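Gautam Household Pages
Gallery: Stools and small seats

Home / Gallery / Plastic furniture / Stools, underside

This part of the gallery is for the small plastic stool, the kind that stands in laundries, sheds, bathrooms and beside many kitchen benches. I have lived with such stools since I was a child in another country, and I was pleased to find them again when I moved to Adelaide. The shape is a little different here, but the idea is the same. You sit on it to peel potatoes, you stand on it to change a globe (please see my remark about this further down), and when visitors come it becomes a table for the teapot.

In the older parts of the gallery the furniture is shown from the side, standing on its feet, as in a catalogue. For stools I prefer the underside. The top of the seat is mostly plain and says very little. Underneath, the maker has to show how the seat is held stiff and how the legs are fixed, and a buyer can learn much there in half a minute.

What I look at first is the ribs. A flat sheet of plastic bends when a grown person sits in the middle of it, so the makers put raised ribs below. Some use a grid of little squares, some use rings like the rings in a tree, and some use a large X from corner to corner. I own two with the grid and I have borrowed several with the X. The grid collects dust and spider web in every small square and needs an old toothbrush. The X leaves big open fields which can be wiped with one cloth. As for strength I could not feel a difference, but I am not a heavy man and I did not make any test with weights.

After the ribs I look at the edge. On a cheap stool the edge is thin and a little sharp, and you can feel the line where the mould was closed. Run your thumb slowly along it before you buy. A thick, rounded edge is much kinder when you carry the stool with one hand, and it is kinder to the shins too. My old blue stool, from a market stall, has a thin edge with a crack as long as my finger. I keep it in the garden for the watering can.

Then the legs. There are two families. In the first the legs are one piece with the seat, and such stools can be stacked, one over another, to the height of a door if you are brave. In the second family the legs are separate, and they are pushed or screwed into the corners. These take less room in the box and they can be sent by post for a reasonable price, but the joint is where the trouble begins. If the stool rocks, do not blame the floor at once. Turn it over, hold each leg low down near the seat, and try if it moves. Holding the leg at the far end gives you more force than you want, and in this way I have broken one.

A few readers wrote to me about the Saseleck stool and the Astura stool, and they asked which of them is better. They are sold at the hardware shop near me under the shelf numbers 2930 and 3640, and the colour of the Astura is a little more cream. I have used the Saseleck for about 2 years in the laundry, where it gets splashed with detergent, and it has stayed firm. The Astura I had only over the summer. It is lower, and my knees noticed it. If you have children who wash their hands at a high basin, the low one is maybe the correct choice.

Turning over a stool seems a simple thing, yet the seat is easily scratched when it lies face down on concrete or on tiles with some sand on them. Put down a cloth. An old bed cover is good, a towel is good also, and a dark one has the advantage that you see the white parts well and you find a dropped screw cap or a foot quickly. I learned this after a long evening on my knees looking for a white rubber foot on a white floor. With the seat down and the legs in the air, everything you want to reach is at the height of your hands, especially if you do the work on a table.

For washing, warm water and dish soap are enough. I do not use the strong bathroom spray any more, because it left one seat dull in the middle. Yellow marks from the sun do not come away with anything I have tried, including bicarb, lemon, and the white sponge which everybody recommends. Rinse between the ribs, let the water run out, and leave the stool on its side until it has dried. If you stand it up too early, the water that was caught below will drip on the floor during the night.

My remark about changing the globe: a stool of this kind is for sitting. I have stood on mine, as everybody has, but please look for the weight mark first if there is one, keep both feet over the middle, and never stand on a stool with separate legs that you did not check. A proper step ladder is a better thing to own than a third stool.

Some words about colour, as several of you have asked why there is so much white here. White is what our shops keep all year. In December they also bring in green and orange ones for the patio, and by the end of the holidays these are sold out, or only the lids of the matching tubs are left. White plastic has also a habit that I enjoy, it takes the colour of the light in the room. A white leg can look grey, cream or quite blue, depending on the lamp, and then you bring the stool outside and it is plain white again. So do not choose a stool from its colour on a screen, mine or any other.

The pages for folding chairs and for the Gestero bench are still in preparation. The bench is too long for my table and I must wait for better weather to do it on the grass. If you have a stool with a rib pattern that is not a grid, rings or an X, I would be very happy to hear of it. Write through the contact form and tell me the maker's name if it is moulded under the seat, and the width from edge to edge in centimetres.

Underside, white stool

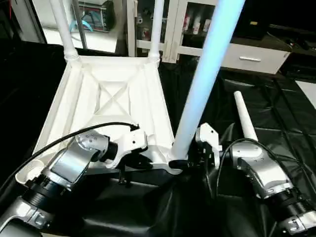
White plastic stool, seat down on black cloth. X-shaped ribs inside a rectangular border, thick edges, and ribbed rings where the legs begin.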